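We use cookies to remember your language and your place in the guide. By carrying on, you agree to this. Accept / Settings

Prokix Home Label Printer — Setup Guide
Section 3: Loading the roll and printing your first label

Welcome back! If you've come straight from Section 2, your printer is plugged in and the little light on the front is steady. If the light is still blinking, give it a moment, have a sip of coffee, and only then carry on.

1. Slide the latch on the lid toward you and lift the lid until it stays up by itself.

2. Take the roll out of its bag and peel off the paper tab. Please keep the bag — a half-used roll stores much better in it.

3. Drop the roll onto the spindle with the loose end coming up from underneath, labels facing you. Almost everybody gets this backward once, and no harm comes of it.

4. Feed the loose end through the slot until 2 inches stick out, then close the lid until it clicks.

CAUTION: The print head gets hot in use. Wait for the light to turn green before you reach under the lid.

5. Press and hold FEED. The printer pulls the roll forward and lines up the first label. A standard Jarnstead roll holds 900 small labels or 600 large ones, and you'll want to pick the matching size in the menu before you go any further.

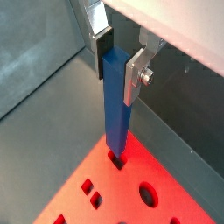

Blue block and red-orange plate.

6. From the menu choose NEW LABEL, type a word or two, and press PRINT. Short names read best on shelves and drawers, so "Blocks" will serve you better than "Blocks, shapes and other things for rainy afternoons," tempting as that is.

7. Tear the label down against the metal edge, in one smooth pull, and press it onto a clean, dry surface. Rub it with your thumb from the middle outward.

Note: Cardboard boxes and painted shelves take labels nicely. Rough fabric bins don't, and for those we suggest the tie-on tags described in Section 5.

If the print looks faint, open MENU, then DARKNESS, and go up one step at a time. Going straight to the top setting wears the head and can leave gray smudges along the edge of the label.

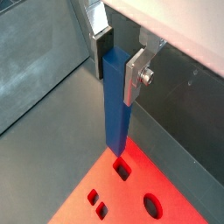
Gladys Biwott wrote to us that step 5 gave her two blank labels every time until she turned the roll sensor off and on again in the menu, and she asked for that to go in the guide. Thank you, Gladys — it now has its own line below.

8. If blank labels come out, open MENU, then SENSOR, choose OFF, then ON, and hold FEED once more.

Related guides
Section 2: Plugging in and choosing a language
Section 4: Saving labels you use often
Section 5: Tie-on tags
Cleaning the print head

© Prokix Home | Contact support | Back to top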